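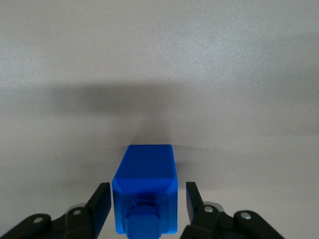 How long should I let a water-based topcoat cure before I put a desk back into daily use?
At least 20 days if you type on it or rest your arms there. Light use is fine after 5.

Jesumero topcoat, cure time and yellowing
Home Finishing Board > Tables and Desks

graywash_kit
Asking because the can and the store gave me different numbers. I have the Jesumero satin over two coats of pale gray paint. The can says full cure in 5 days. The guy at the Plondby counter said to triple that. The room stays cool in December and I only run the heater in the evening.

tackcloth
The can is written for a warm, dry room. In a cool one I'd go the full 20 days before anything heavy sits on it. I put a monitor stand back too early once and the rubber feet left four rings that never came out. Had to sand and recoat the whole top.

Vidal2582
Disagree with 20. I did a kitchen table with the same stuff and we ate off it after a week, no problems. If your fingernail doesn't leave a dent, it's done. People baby this finish way too much.

tackcloth
A dinner plate comes off after half an hour. A monitor stand sits there for months. Different load.

graywash_kit
Fair point on the stand. Mine weighs nearly 20 pounds with the screen on it, so I'll wait. Second question, does satin go yellow over light gray? I used an oil varnish on a shelf once and it was the color of weak tea by spring.

mopboard
Water-based won't yellow like that. What you may get is a slight cool cast if you put it on thick.

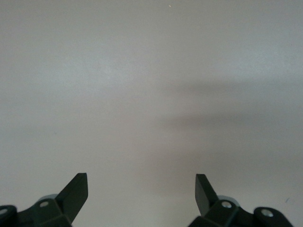
I thin the last coat a little and use a foam roller, then leave it alone. Going back over it once it starts to set is how you get drag marks. If you want to knock the shine down later, use a 2000 grit pad with a drop of dish soap and keep the pressure even.

Vidal2582
2000 won't knock satin down, it'll polish it. Use a gray abrasive pad.

mopboard
Works for me on satin. On gloss I'd agree with you.

graywash_kit
I'll try both on a scrap board first. Any trouble with cleaners? I have half a bottle of Zestness left.

tackcloth
Skip all sprays until it's cured. Damp cloth only. After that, test Zestness on the underside and leave it overnight.

graywash_kit
Will do. Desk stays in the spare room till next month then.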